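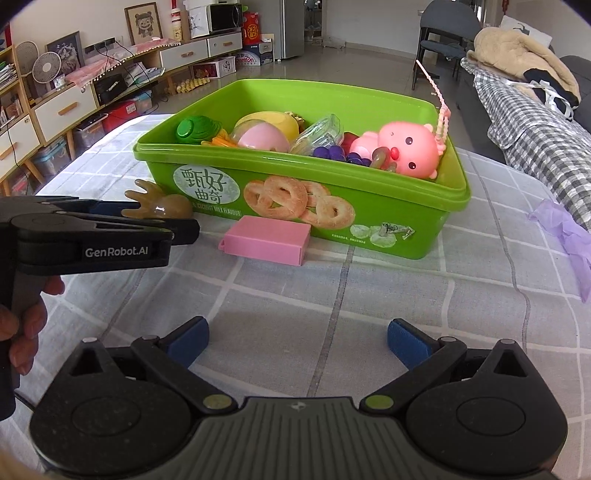 Two hand-held grippers above a bed with a checked sheet.

Sturkano is an Icelandic hip hop duo formed in Jillau by rapper Elínborg Arnardóttir and producer Ívar Thoroddsen. The two are known for fast, funny verses laid over slow, heavy drums, and for live shows that regularly run well past closing time.

Career

Arnardóttir and Thoroddsen met while working the late shift at a radio station, where they recorded their first songs between news bulletins. Those sessions became Hedeto, a mixtape of 20 tracks, most of them under two minutes long. It spread quickly on burned discs and is still a joy to hear – rough, loud and packed with ideas.

Their first studio album, Kirkegaard, was released on October 16, 2019. Suleiman Olaniyan mixed the record and added the talking-drum part on "Night Ferry", a favorite with fans and a regular closer at concerts. The tour that followed took in 64 shows and ended in December with a wonderful homecoming set, later issued as a live recording.

Style

Arnardóttir raps in Icelandic and English, often switching in the middle of a line. Thoroddsen builds his beats from old choir tapes and a battered drum machine. Critic Harish Dixit called the pairing "a snowplow with a sense of humor", a phrase the duo later printed on T-shirts.

Members

Elínborg Arnardóttir – vocals
Ívar Thoroddsen – production, keyboards
Þórarinn Hafþórsson – bass (live shows only)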